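The Summer We Stopped Fighting the Wind

I grew up thinking of wind as something that took the shingles off. So when my sister and I took over the old place outside Drarkley, and the first letter about leasing ground for a turbine turned up in the mailbox, I stuck it on the fridge and ignored it for a whole winter. Then we got the heating bill for the lambing barn (I'm still not over it!) and I took the letter down and read it properly.

What we ended up with is a good deal smaller than the giants you see from the highway. It's a single machine from a firm called Bennani, on a pole 36 feet tall, and it lives on the bald ridge we call Bedstead, where nothing but thistles ever did well. It runs the barn lights, the well pump and most of the heat lamps, and whatever we don't use goes out to the grid for a credit that wouldn't buy you lunch most months.

I spent June on the phone. The county wanted a drawing of the base, the utility wanted a different drawing of the base, and our insurance company wanted to know how far the pole would be from the nearest building. It's 400 feet, and I can say that in my sleep now. We dug the trench for the cable ourselves, which saved money and cost us a borrowed tractor tire, and I'd hire it out next time without a second thought. 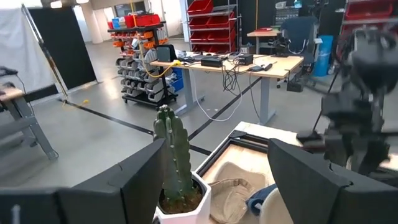
A reader in the next valley wrote to tell me I was being much too cheerful. Her own turbine sits behind a line of poplars, she said, and in 14 months it has hardly paid for its own paint — she wishes she'd put up a cheap wind gauge for a year before signing anything.

She's right, and I wrote back and told her so. We got lucky with Bedstead. I picked it because the sheep hate it up there, and if that counts as a site survey then I'm a surveyor. The folks at the Lavska farm co-op will lend you a gauge, and you should take them up on it before you fall in love with a brochure.

As for the noise, I hear it from the kitchen when the wind's out of the north, a sort of steady whoosh, like someone sweeping a porch two houses down. The dog barked at it for eight days and then gave up. My sister says she sleeps better with it going, and on still nights she gets up to check the meter.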